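Comparing two finger designs for picking up clothes
Ntombi Magagula and Lizelle Gumede
Project report, Flornitberg lab

3. Method

We compared two sets of fingers on the same pair of arms. The first set, Drinport, is short and wide with a rubber pad. The second, Pristo, is long and tapered with a small slot near each tip. Both bolt to the same mount, so the arm program did not have to change, apart from the tool length.

Each set did 80 picks from a sofa cushion. Before each pick, one of us dropped the garment from chest height so it landed in a different heap. A pick counted if the cloth stayed in the fingers for the whole lift of 300 mm. Closing force was kept the same for both sets.

4. What we saw

The wide fingers often pushed the heap along the cushion before they closed. They did better on thick items such as towels. The long fingers could get under a fold and pinch a single edge, which made it easier for the second arm to come in and take the other side.
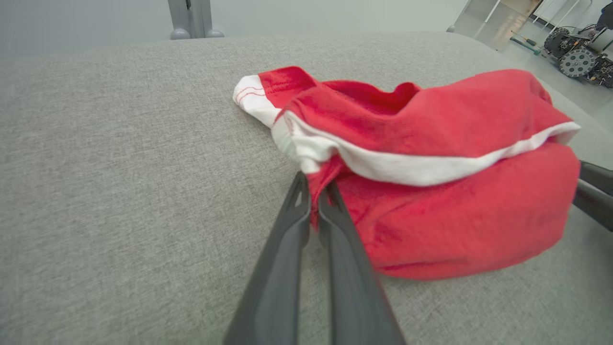 Thin knits were the hardest for both sets. When the wrist came in too steeply, the tips dug into the cushion and the arm stopped on its force limit. We lowered the approach angle in November and repeated those picks.

The wrist camera view was partly blocked by the long fingers. Lizelle moved the grasp point further out in the software, and we left the camera where it was.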